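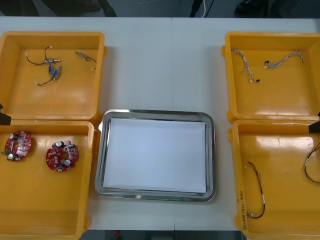
2 min read · 5 replies

Teaching the two arms to kit parts, need opinions

drollcombe_hafiz
Four yellow bins, steel tray in the middle with a sheet of paper in it, one arm each side. I've been steering the pair remotely, picking a part and laying it on the paper. 50 runs so far and I'm fine with the round red boards, but the cables are driving me mad! The braided ones especially. Do I keep going or start again with fewer parts?

Faustine_R
Keep going, but grab by the connector every single time. If you pinch mid-cable on one run and the plug on the next, it learns mush.

poulain_d
Disagree with Faustine. I'd mix the grips on purpose, otherwise it's stuck the first time a plug ends up underneath. We did 300 runs at Andreadis with one grip only and had to redo the lot.

Faustine_R
300 of anything sloppy would need redoing, Didier :)

agathe.c
Has anyone asked how he's driving it? I gave up on the remote for floppy stuff and moved the arms by hand (ours let you). Slower, but you feel the cable catch on the rim.

drollcombe_hafiz
Remote only here, sorry, the Sternusow arms go stiff if you push them. I'll do 40 more on just the cables, plug end first, then a batch Didier's way and see which one copes. Back on Monday with numbers.

poulain_d
Shuffle the bins between runs too please!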